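Skorach Drawer Liner, Uncut Roll

Home > Storage > Liners and Papers > Skorach Drawer Liner

Item 2443
Sold by the roll. Ships in January if you order it now, sooner if we get our act together.

Drawer liner is the least exciting thing you can buy for a home, and we say that as a shop that also sells felt pads for chair legs. We have carried it for years. It has never been on our front page. People find it by typing "why do my socks smell like a cabin" into a search box, and then they buy three rolls and never write to us again, which we take as praise.

The Skorach liner is a heavy, uncoated paper with a faint texture on one side and none on the other. It has no glue, no scent and no pattern. You cut it, you drop it in the drawer, and it stays where you put it by being stiff enough to mind its own business. If you've ever spent an evening scraping sticky-back vinyl out of a dresser with a butter knife, you know why we stopped stocking the other kind.

What you get

One roll, 30 inches wide and 71 feet long. That does two full dressers and a kitchen, or one dresser if you cut the way Thabiso Nkuna in our warehouse cuts. The roll comes on a card tube with a paper band around it. The band has a ruler printed along one edge, in inches on one side and centimeters on the other, and it is more accurate than it has any right to be.

Colors: Oat, Slate, and a green that the mill calls Celtov. We asked what Celtov meant and were told it was the name of the green.
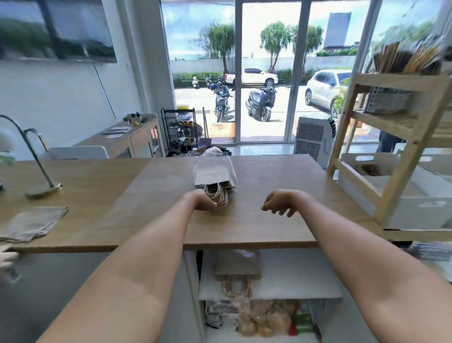
Can I use it in kitchen drawers as well as bedroom ones?

It works in any dry drawer, kitchen included. Keep it out of the cabinet under the sink and away from anything that drips, because it is paper and will behave like paper. A few crumbs or a dusting of flour won't bother it. Olive oil will leave a mark that you'll look at for as long as you own the drawer.

How to fit it

Measure the inside of the drawer at the front and again at the back. These will be different numbers. Old drawers are wider at one end, new drawers are wider at the other, and the ones that come flat in a box are wider wherever you weren't looking when you tightened the screws. Go with the smaller number and take off another eighth of an inch.

Unroll the paper on the floor the night before, textured side down, and put some books on the corners. It has been on a tube for a long time and has got used to it. In the morning it will be nearly flat, and the drawer will do the rest.

Cut with a sharp blade against a metal edge. Scissors are fine if you are patient and have the long kind. Kitchen scissors will give you a wavy line, and the wavy line will end up at the front of the drawer.

For a drawer with dividers, cut one piece for the whole floor and lift the dividers out, if they lift. If they don't, make a template from newspaper first. We used to say you could skip the template. We had some letters about that.

Don't tape it down. Everyone wants to tape it down. Give it a week with clothes on top and see whether you still feel the need.

About that smell

Our liner has no scent, and we get asked for a scented one every spring. The short answer is that we tried one. It was lavender, the rolls were stored beside the tea towels, and for most of a year every tea towel we sent out smelled like somebody's aunt. Mareike Stüber, who does our buying and has a good nose, put an end to it.

If your drawer smells, take it out of the dresser completely and look at the underside and the back of the cabinet. Smells live in bare wood. Wipe the wood with a barely damp cloth, stand the drawer somewhere breezy for a day or two, and only then put the paper in. Fresh liner on top of a musty drawer gets you musty liner. Some people coat the inside with shellac, which does a very good job of sealing in old odors, and we'd point you to the hardware store for that since we don't sell it and would only give you bad advice.

Mothballs are a separate problem, and you have our sympathy.

Which color

Oat is the one most people buy. It looks like nothing at all, which suits the inside of a drawer. Dust doesn't show on it much. Loose black threads do.

Slate is handsome and a bit stern. It makes white shirts look expensive. It also shows every bit of lint you have ever produced, so it is best for people with a lint roller and a steady temperament.

Celtov is a deep green with some gray in it. We ordered a small amount as a favor to the mill and it has outsold Slate two years running. It is lovely under silverware. We don't have a theory.

All three are colored through the pulp, so a cut edge is the same color as the face. There is a little variation between batches. If you are doing a whole house, buy your rolls together and say so in the order notes, and we'll pull them from the same carton. 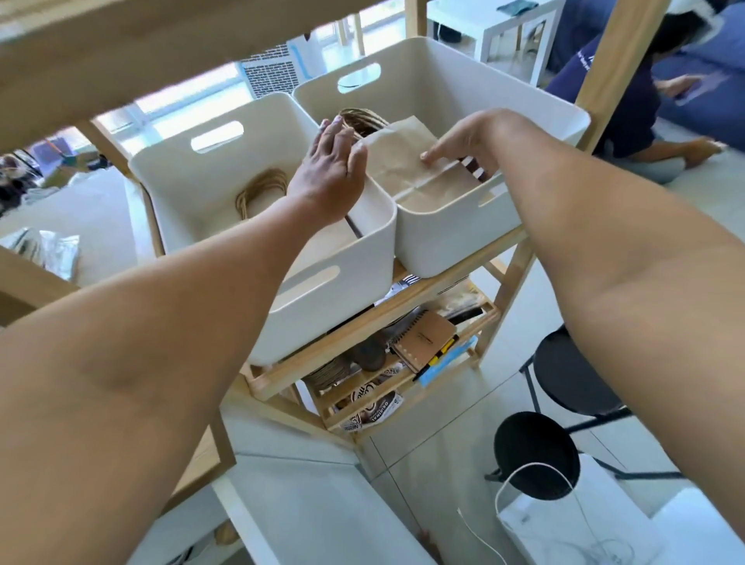

Offcuts are the other thing to plan for. A 30 inch roll and a 22 inch drawer leave you with a long strip, and the strip is good for more than you'd think. Medicine cabinet shelves are usually narrow enough. So is the little drawer in a nightstand, the one with the dead batteries in it. Strips also make decent shelf edging if you fold them once lengthwise, and children will draw on them for an entire afternoon, though the textured side eats crayons.

Keep one good-sized piece back as a spare. Sooner or later a pen will leak.

How it compares

We sell two other liners, and it's only fair to say when you'd want those.

The Doma liner is a thin cork sheet. It grips better, it's quieter under cutlery, and it costs more than twice as much. Pick it for tool drawers, or any drawer where things roll to the back when you open it. It sheds a little for the first month. You'll find brown specks on your forks and you'll be annoyed, and then it stops.

The Shezi liner is a woven cotton mat with a rubber dot backing. You can put it in the wash. It's the right choice for bathrooms and for anyone who keeps open bottles lying on their sides, and we aren't here to judge. It does come in set sizes only, and your drawer will be between two of them.

The Skorach paper is the cheapest of the three and the one most of us have at home. It lasts a good few years in a bedroom and less in a kitchen. When it's tired, you lift it out and put it in the recycling, and the drawer underneath looks just as it did.

Details

Width: 30 inches
Length: 71 feet
Weight: 113 lb stock
Finish: uncoated, light texture one side
Adhesive: none
Scent: none, see above
Colors: Oat, Slate, Celtov
Care: dust with a dry cloth, replace when stained
Recyclable: yes, with ordinary paper

Notes from people who bought it

"I have lined every drawer in the house and have started looking at my sister's. Four stars because I had to buy my own knife." – Nomvula Van Wyk

"Very plain. Good. The green is darker than on my screen but I have an old screen." – Liên Lại

"Bought it for a tall dresser that belonged to my grandfather. The top drawer is a full half inch wider at the back than at the front, so thank you for the warning about measuring twice. I did not measure twice on the first one. It now lines a smaller drawer." – Mandla Magagula

"Curls a bit. Then it stops curling." – unsigned, five stars

Shipping and returns

Rolls go out in a long box that delivery drivers like to stand on end in the rain. We wrap the roll in a sleeve before it goes in, and so far that has been enough. If yours arrives with a crushed end, send us a photo and we'll replace it. Please don't mail the crushed one back – keep it, trim the end and do a closet shelf.

Unopened rolls can come back within 30 days. Opened rolls can't, even if you only cut off a very small piece to see. If you want to see, order the swatch card, which has all three colors and a strip of the texture, and is free with a stamped envelope. It's about the size of a playing card, and people have been known to line jewelry boxes with it.

We don't cut to size. We used to offer that too, until it became clear that most customers were sending us the outside measurements of the drawer.

Orders placed before 3 p.m. are packed the same afternoon when the color is in stock. Oat and Slate are in stock. Celtov is expected in January, and we'll email you when the cartons come in.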